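About Bezerra School

Bezerra School is an independent day school in Brenville for pupils aged four to sixteen. The school has 506 pupils on roll, taught in mixed classes by a settled staff, many of whom live in the town. It is governed by a board under the chairmanship of Salvador Macedo and led by the Head, Kelly Xavier.

Our history

The school was founded by Ivone Paiva, who began by teaching a handful of local children in the front rooms of her house on the hill. When the house became too small, the school moved to the former Vovwood estate office, where the Lower School still has its classrooms. The Upper School building was added later on the land behind it, and the two are joined by a covered walk. Miss Paiva's portrait hangs in the entrance hall, and her rule that every child should read aloud to an adult each day remains in force in the Lower School.

Our aims

We aim to give each pupil a sound general education and the habit of steady work. Pupils are expected to be punctual, to speak politely and to look after the buildings and grounds. We do not select by examination. Parents are asked to visit with their child before applying, and the Head meets every family in person.
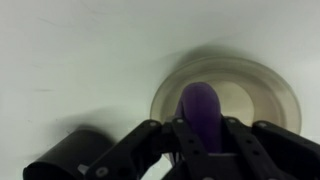 Lunch is part of the school day and all pupils take it together in the dining hall. Cleiton Vieira has charge of the kitchen, and the menus are planned each half term with regard to season, cost and the dietary needs declared by parents. Pupils sit in mixed age groups with a member of staff at each table. Food is served on round, translucent plates with a broad rim, and the older pupils at each table are responsible for passing them along before helping themselves. Packed lunches are permitted only on medical grounds, by arrangement with the school office.

The curriculum

Pupils in the Lower School are taught mainly by their class teacher, with separate lessons in music, French and physical education. From the age of eleven they are taught by subject staff. Seven subjects are compulsory in the Upper School until the end of the third year, after which pupils make their choices with advice from their tutor. Tainá Portela, Deputy Head, is responsible for the timetable and for all questions about examination entries.

Life outside lessons

Clubs run after school until half past five. The Gamiveo Hall, used for assemblies and the spring concert, is also let to local societies in the evenings. Each October the Upper School spends six days at a field centre on the coast.

Visiting and admissions

Most children join us in September, although places in other terms are offered where a class has room. Applications should be made in writing to the school office, which is open from eight in the morning during term. Copies of the school's policies and the current scale of fees may be obtained from the same address.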